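4. Setting up the table station

4.1 General

This section covers the sorting and packing table used with the Savoseck home storage system. It applies to the standard station and to the Pickering narrow station, except where stated. Read sections 4.2 to 4.5 in full before placing any items on the table.

The station has three zones: the clear zone at the front, the box zone in the middle and the standing zone to the side of the box. Tall items that are not to be packed stay in the standing zone until the table is cleared.

4.2 Placing the table

1. Stand the table with one short end towards a plain wall. Leave a gap of 20 mm between the table and the wall.
2. Check that the table does not rock. If it does, turn the levelling foot under the low corner until it is firm.
3. Wipe the top with a dry cloth. Do not use polish on wood-grain tops, as boxes will slide.
4. Remove table mats, runners and cloths.

Note: On the Pickering narrow station the gap to the wall is 12 mm.

4.3 Placing the box

Any shallow open box may be used. Reused food and gift cartons are suitable if the base is sound and the sides stand up without support. The Trurkport tray liner is optional and is supplied flat.

1. Fold the lid flaps fully back or cut them off.
2. Press the base from inside with the flat of the hand. Reject the box if the base gives way or the corners open.
3. Place the box in the middle of the table, long side towards the user. The direction of any printing on the box is not important.
4. Keep the front part of the table free for handling.

Caution: Do not load a cardboard box beyond 13 kg. Do not lift a loaded box by its front face.
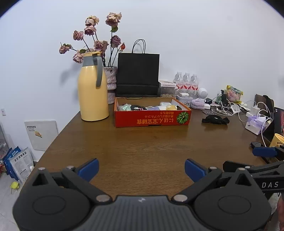

Fig. 4-1. Shallow box in the box zone, yellow thermal jug in the standing zone to its left.

4.4 Loading the box

Mixed small items may be loaded together provided that none of them is sharp. Load in the order given.

1. Coil cables before loading. The coil should lie flat and should not spring open when released. Secure with a Clilance tie if needed.
2. Place soft items, such as folded or crumpled plastic bags, at one end. They can be pressed down later to make space.
3. Place bottles with the cap fully closed. Bottles that are taller than the sides of the box may lean on the rim but must not rest on a cable.
4. Stand small containers at the back, where they can be seen over the lower items.
5. Fill remaining gaps with small loose items.

Note: Items need not be sorted by colour or size at this stage. Sorting is described in section 5.

Caution: Empty and dry all liquid containers before they are stored for longer than one day. Moisture weakens cardboard and the base may fail when the box is lifted.

4.5 Jugs and flasks

Thermal jugs are not loaded into shallow boxes. They are top-heavy when full and will tip if the box is moved.

1. Close the lid.
2. Stand the jug beside the box, at least 100 mm from the table edge.
3. Turn the handle so that it does not point over the table edge. With the jug to the left of the box, the handle points right.
4. Lift the jug by the handle only. Do not drag it across the table.

Caution: Treat every closed jug as if it contains hot liquid.

4.6 Checks before moving the box

- No item projects over the side of the box where it could catch on a shelf.
- No cable end hangs outside the box.
- The jug has been moved clear of the lifting path.

Lift the box with both hands under the base. If the base sags, set the box down and transfer the contents to a Trurkport rigid tray (see section 7, Accessories).

Section 4 revised 17 December 2024. Replaces the May issue.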